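Flilora Drop-Through Teaching Table
Product code FT-619
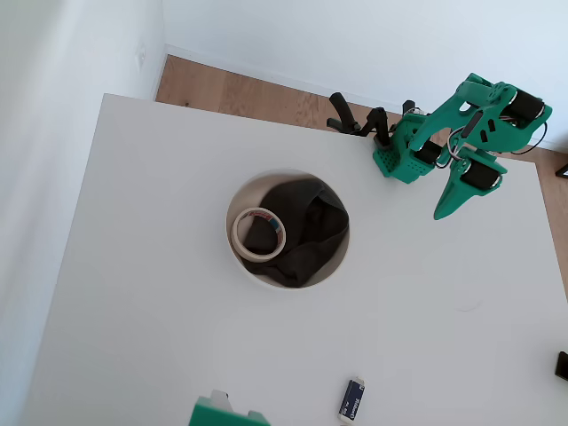 The FT-619 is a bench for people who teach small robot arms by demonstration. You drive the arm through a job by hand or from a remote leader arm, the controller records the joint positions, and the recording goes into your training set. The table gives the arm a flat matte white surface to work on and a round drop hole with a soft fabric bag under it.

The bag makes resetting quick. Desk items such as an eraser or a roll of tape can be dropped in as the last step of a demonstration, then lifted out by the operator for the next one. Nothing rolls away across the floor.

Clamp the arm at the back edge so its reach covers both the hole and the front of the table. For remote control, set the leader arm where the operator can see the gripper tip without leaning over. For hand guiding, switch the motors to free movement first and support the arm at the wrist.

Specifications
Top: matte white, wipe clean
Opening: round, with a smooth inner wall
Bag: dark fabric, removable, machine washable (cold)
Width: 1,000 mm
Depth: 619 mm
Maximum load in bag: 3 kg
Weight without arm: 11 kg
Colour: white only

In the carton
Table top and legs
One bag with retaining ring
Two edge clamps
Hex key

The arm, leader arm and controller are sold separately. Recording software is not supplied. The clamps fit the Drasby base plate without changes. Mircombe bases need the adapter kit, which we stock in grey and black.

Care
Wipe marks off the top with a damp cloth. Do not use solvent near the rim of the opening. Check the retaining ring after each wash and replace the bag if the stitching has pulled.

Spare bags and clamps can be ordered through Adeyemi Lab Supply, who also handle warranty returns. Please include the product code and the serial number from the underside of the top.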